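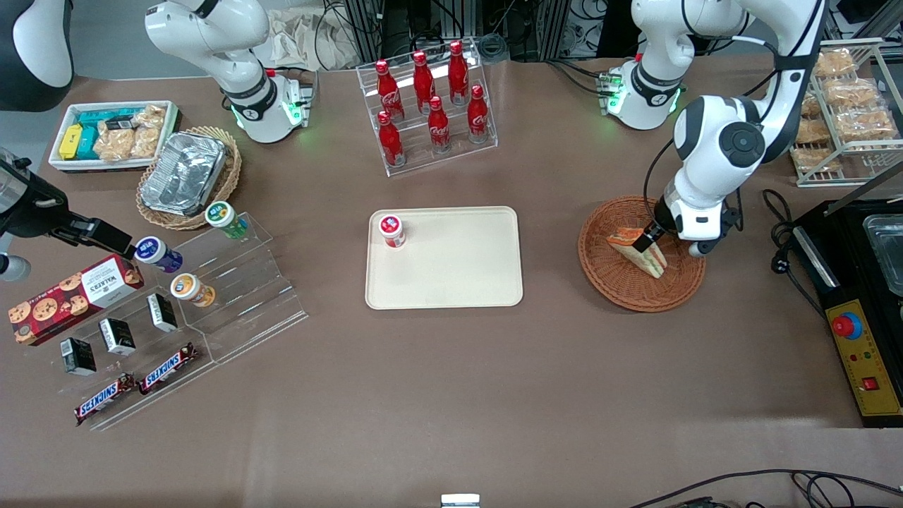

Flikovside 卓上セットの使用例。透明アクリルの2段ボトルスタンドに赤いコカ・コーラのアルミボトル、手前にベージュのトレー、その横に三角サンドを立てた丸かご。

カテゴリー：卓上什器 ＞ 軽食・ドリンクまわり ＞ アクリル／かご／トレー／ワイヤー

Flikovside 卓上セット（ボトルスタンド・トレー・丸かご・ワイヤーラック）

飲みものと軽食をテーブル一つにきれいに並べたい、という相談をいちばん多くいただく夏に、ようやくこのセットをまとめてご紹介できるようになりました。Flikovside（フリコフサイド）は全9点の卓上什器シリーズで、そのうち軽食コーナーでいっしょに使うことの多い4点を組にしたのが今回の卓上セットです。単品でも扱っていますが、4点そろったときの眺めがとにかく好きで、担当としてはまずセットの話から始めたくなります。

透明、ベージュ、籐かごのような編み目、それに金属の線。素材も色もばらばらなのに、茶色い天板に置くとふしぎと落ち着きます。什器そのものが静かなので、赤いボトルや焼き色のついたパンのほうが先に目に入ってきます。並べた人の手柄に見えるところがいいんです。

■ アクリル2段ボトルスタンド

セットの主役です。後ろの段が一段高く、前の段が低い、ひな壇と同じつくりで、それぞれの段にボトルを3本ずつ立てられます。

外寸の幅は222mm、後段側の全高は128mm、1段の奥行は70mmです。奥行70mmというのが何度も試作をやり直した数字で、最初の試作ではもう少し深くしてありました。深いほうが入るボトルの種類は増えるのですが、細めのボトルが段の中で前後に遊んでしまい、1本取るたびに列が乱れます。かといって詰めすぎると、今度は取り出すときに指が入りません。設計のスタヴロス・マティッチがいちばん時間をかけたのもここでした。

横一列をぴったりそろえるか、前後で少しだけずらすかは、使う方の好みが分かれます。私はずらす派です。前のボトルと後ろのボトルの中心がわずかにずれていると、後段のロゴが隠れにくく、正面から見たときに列に厚みが出ます。きっちりそろえた姿も軍隊の行進のようで気持ちがいいので、ぜひ両方試してみてください（片方に決められなくなって、日によって変えているお店もあります）。

アルミボトルとの相性はとてもいいです。キャップまで色のそろった飲みものだと、並べただけで一枚の色の面になります。透明な什器はどうしても「何もない」と言われがちですが、色の強いものを立てたときに段の縁が光を拾って、下から支えているのがちゃんと分かる。あの感じは棚板が不透明だと出ません。

ガラスびんもペットボトルも、段に収まる太さなら使えます。背の高いびんは後段に置くと重心が上がりますので、低い前段へ。前段に背の高いもの、後段に低いものという並びでは後ろが見えなくなりますから、高さの違う飲みものを混ぜるときはスタンドを2台に分けたほうがきれいにおさまります。

滑り止めは付けていません。底の四隅に貼る透明の小さなゴムを同梱していて、天板がつるつるの場合だけお使いいただく形にしました。布やコルクの上では貼らないほうが動かしやすいです。

お手入れは、ぬるま湯でゆるく絞ったやわらかい布で。アルコールで拭くのは避けてください。アクリルは強いアルコールで細かなひびが入ることがあり、一度入ると戻りません。ほこりが乗っているときに乾いた布でこするのも傷のもとになります。先に息を吹くか、羽根のはたきで払ってからにしてください。

■ ベージュの長方形トレー

角が丸く、縁が少し立ち上がった、ごく普通のトレーです。ごく普通の、と書きましたが、このベージュを決めるまでにたいへん揉めました。白に近いと食べもののくずが目立たない代わりに食器の白が沈み、茶に寄せると木の天板に溶けてしまいます。最終的に選んだのは、茶色い天板の上に置いたときに「ここが置く場所」と分かる程度に明るい色でした。

使い方はふた通りあって、最初からものを並べておく方と、空けておいて選んだものを集める場所にする方がいます。私のおすすめは後者です。スタンドとかごの手前にトレーを一枚置いておくと、飲みものを1本、サンドを一つ、小さなびんを一つ、というふうに一人分がトレーの上でできあがっていきます。赤いふたの白い小びんのような小さなものは、テーブルに直に置くと迷子になりがちですが、トレーの隅に置けばそれだけで居場所になります。

縁は、指をかけて持ち上げられて、なおかつ拭くときに布が引っかからない高さにしてあります。角の内側も丸いので、パンくずが隅にたまりません。これは毎日拭く人ほど喜んでくださるところです。

重ねて収納できます。重ねたときに上のトレーが下のトレーの縁にはまりこむ構造ではありませんので、高く積みすぎるとずれます。戸棚の中では低い山をいくつか作るようにしてください。

■ 編みの丸かご

サンドイッチ用に、という注文から生まれたかごです。三角サンドは寝かせて重ねると下がつぶれ、皿に並べると場所をとります。丸いかごに立てて入れると、切り口が見えて、取る人は上の角をつまむだけですみます。たまご、きゅうり、ハムなど、具の色が切り口に出るものは特に映えます。パンの耳や焼き目が茶色いので、中身の淡い色だけがふわっと浮いて見えるんです。

少なく入れるときのコツを一つ。真ん中に立てようとせず、かごの縁の内側に寄りかからせてください。編み目に角が軽く引っかかって、一つだけでもちゃんと立ちます。残りが少なくなってきた軽食コーナーはさびしく見えるものですが、最後の一つがまっすぐ立っているだけで印象がまるで違います。

包みのないサンドを入れるときは、かならずワックスペーパーか薄手の布を敷いてください。編み目に入りこんだマヨネーズは本当に取れません。試作の段階でデスピナ・ミハイリディスが歯ブラシと格闘してくれましたが、あきらめました。敷き紙は丸く切る必要はなく、正方形のまま角を外へ出しておくと取り替えが楽です。

水洗いは可能ですが、つけおきは不可です。洗ったあとは伏せずに、口を上にして風の通る場所へ。直射日光に当て続けると色が抜けてきます。少し抜けた色もいいものなので、気にならない方はそのままどうぞ。

■ 傾斜棚のワイヤーラック

個包装の焼き菓子やパンのための金属ラックです。棚が手前に向かって傾いているので、透明な袋に入ったこんがりした焼き菓子が、それぞれ顔を見せる角度で収まります。平らな棚だと、袋の上の面だけが見えて中身が分かりにくいんですね。

線材のラックは抜けがよいところが気に入っています。テーブルの奥に背のある什器を置くと、どうしても壁のようになってしまいますが、線だけでできていれば奥まで視線が通ります。ボトルスタンドも透明ですから、二つを奥側に並べても圧迫感が出ません。

袋の角がワイヤーの間に落ちて斜めになることがあります。薄くて小さい袋のときは、厚紙を棚の幅に切って敷くと解決します。厚紙の色をトレーのベージュに合わせると、初めからそういう品に見えます（これは取扱店のキリアキ・ヤナコプロスさんに教わりました。悔しいけれど、説明書に最初から書いておきたかったくらいです）。

さび止めの塗装をしてありますが、濡れたまま畳んだ布の上に置くと、接点から点々とさびが出ることがあります。拭いたら立てて乾かしてください。

■ 並べ方の覚え書き

展示の準備で何度も置き直すうちに、だいたいの型ができてきました。正解というより、最初の一回を早く終わらせるための下書きとしてお使いください。

背のあるものは奥。ボトルスタンドをテーブルの奥の中央、ワイヤーラックをその隣の角に置きます。スタンドの正面にトレー、トレーの右か左に丸かご。これで手の動きが、奥から取ってトレーに置く、横から取ってトレーに置く、という短いものになります。左利きの方が多い場ではかごを左に。たったそれだけで、取るときの腕がぶつからなくなります。

スタンドとトレーの間は、手のひら一枚ぶんあけてください。くっつけると前段のボトルを抜くときにトレーの縁へ底が当たります。逆にあけすぎると、間に紙ナプキンやスプーンが置かれはじめて、いつのまにか散らかります。すき間があると人はそこにものを置きます。私も置きます。

テーブルクロスは敷いても敷かなくても。木の色の天板なら、そのままのほうがかごの編み目がきれいに見えます。クロスを使う場合は、無地で、トレーより濃い色を選ぶと失敗が少ないです。

照明が真上からの一灯だけだと、アクリルの段に映りこみが強く出ます。スタンドの向きをほんの少し振ると消えます。

■ 補充のこと

ボトルは前段から減っていきます。減ったら後段を前へ送り、空いた後段に新しいものを入れる。先に冷蔵庫から出したものが先に出ていくので、温度の管理も楽になります。急いでいるときに前段へ直接足してしまうと、後段のボトルがずっと残りますのでご注意を。

なお、このスタンドに保冷の機能はありません。冷たいまま出したい飲みものは、出す数を控えめにして、こまめに足してください。結露した水はアクリルの段にたまります。小さく畳んだふきんを一枚、テーブルの裏側の見えないところに用意しておくと安心です。

サンドイッチも同じで、かごは陳列のための道具です。暑い時期は出しっぱなしにせず、少しずつ出してください。

■ 仕様

品名：Flikovside 卓上セット
内容：アクリル2段ボトルスタンド 1、長方形トレー（ベージュ）1、編み丸かご 1、傾斜棚ワイヤーラック 1
ボトルスタンド外寸：幅222mm、全高128mm（後段側）
ボトルスタンド1段の奥行：70mm
ボトルスタンド収納：前段3本、後段3本
付属：透明ゴム脚（ボトルスタンド用）、お手入れの紙
食器洗浄機：すべて不可
組み立て：ワイヤーラックのみ、棚を枠に掛ける作業があります（工具不要）
企画：Mokeck
取扱：パパダキス

飲みもの、サンドイッチ、焼き菓子、びん類、天板などの小物は付属しません。

■ よくいただくお問い合わせ

缶は立てられますか、というお問い合わせについて。立てられます。ただ、背が低いので後段の缶は前段の缶に隠れやすくなります。前段を空けて後段だけ使うか、前段には小びんを置くと見た目が整います。

ボトルスタンドにジャムや調味料のびんを並べたい、という声もたくさん届いています。これは大賛成です。ふたの色をそろえるととてもかわいいですし、ラベルが正面を向いているだけで選びやすくなります。びん専用にもう1台、という方も増えてきました。油ものの調味料は、垂れたあとを早めに拭いてください。アクリルは油の膜が残ると曇って見えます。

トレーの色違いは、いまのところ予定がありません。グレーの試作はあります。悪くなかったのですが、サンドイッチが少し寒そうに見えました。

かごの編み目は一つずつ表情が違います。口の丸みもわずかに揺れがあり、まったく同じものを二つ、というご希望にはお応えできません。並べて使う場合は、継ぎ目を奥に向けていただくとそろって見えます。

ワイヤーラックを壁に掛けられるかというご質問には、おすすめしませんとお答えしています。棚の傾きは卓上に置いたときの角度で決めてあり、壁に掛けると袋が滑って落ちることがあります。

■ 使っている方の声

「朝の打ち合わせの机に置いています。以前は箱のままサンドを回していたのですが、かごに立てただけでみんなゆっくり選ぶようになりました。ボトルスタンドは掃除のときに片手で動かせるのが助かっています」（デスピナ・ヴラホプロス）

「後段の高さがちょうどいい。前の列に手をぶつけずに後ろが取れます。トレーはもう一回り大きいものが欲しいです」（ミハリス・ザヴァラス）

大きいトレーのご要望はほかの方からもいただいていて、企画のほうへ伝えてあります。出せるかどうかはまだお約束できません。

■ 交換部品と単品のご注文

ゴム脚とワイヤーラックの棚板は部品としてお出しできます。ボトルスタンドは一体での成形に近い仕上げのため、段だけの交換はできません。角が欠けた場合はまずご連絡ください。小さな欠けであれば、磨いてお返しできることがあります。

単品でご注文の際は、品名のあとに色や形を添えていただけると取り違えがありません。「トレー」とだけ書かれると、シリーズの中に似た名前のものがあり、確認のお返事を差し上げることになります。

7月にご注文いただいた分はすべて発送を終えました。丸かごは編み手の都合で入荷が月ごとに変わります。在庫が切れているあいだは、ほかの3点を先にお送りして、かごを後から追いかける形にもできますので、備考欄にひとことお書きください。

掲載内容の更新：2018年8月18日（ボトルスタンドのお手入れ方法と、ワイヤーラックの厚紙の項を書き足しました）

タグ：アクリルスタンド、ボトル陳列、丸かご、サンドイッチ、ベージュトレー、ワイヤーラック、軽食コーナー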